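Dumberg Recipe Cards: README

What this is

A typed-up set of 1,683 handwritten recipe cards from home kitchens in and near Dumberg. The cards were lent by Jeanine Timmermans and Geert Lambrechts, who each had several shoeboxes of them. Most are for baking, soups and preserves. Griet Declercq did the typing and Kanini Masanja checked it.
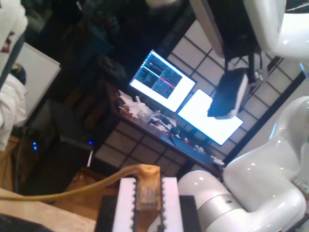 Each card is one row in cards.csv. The text is kept as written, including spelling mistakes and crossed-out amounts, which are put in square brackets. A second column gives a tidied version with modern units. If you want to cook from the set, use the tidied column.

Columns

card_id: box letter and running number
title: as written at the top of the card, blank if none
text_raw: full text as written
text_clean: tidied text, metric units
category: one of 7 (bread, cake, soup, meat, vegetables, preserves, other)
hand: initials of the writer if known, otherwise "unk"
notes: anything the typist wanted to add

Some 900 cards have a known writer. The "hand" column was filled in by Jeanine Timmermans from memory, so treat it as a good guess. Note that JT and JW are different people — JW is Jeanine Willems, who wrote most of the cards in box C.

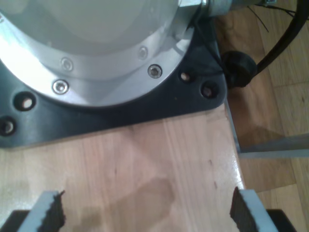 Bolted base on its dark plate, wooden floor to the right.

Known problems

Oven settings are a mess. Older cards say "moderate" or "good hot oven" and we have left these alone in both columns. Spoon sizes are not converted either. Box D got damp at some point and the bottom lines of many cards can't be read; these are marked [lost]. A few recipes turn up twice with different amounts of sugar, and we kept both. 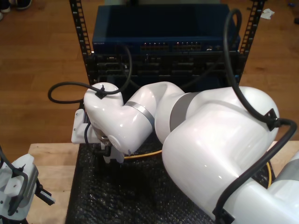 Files are split by box, with no file over 1,000 rows, so they open in an ordinary spreadsheet on an old laptop. The full set is also shared over the local network as one folder called brurnine. If you are setting up your own copy, any plain switch will do, such as the blue one in the rack on the table. Give the folder read-only rights and keep your edits somewhere else — two people saving cards.csv at once has already cost us a Tuesday.

Changes

October: box E added, category "sweets" merged into "cake", line breaks in text_raw fixed.

Corrections

Send the card_id and the line you think is wrong to Griet. Please don't correct the spelling in text_raw.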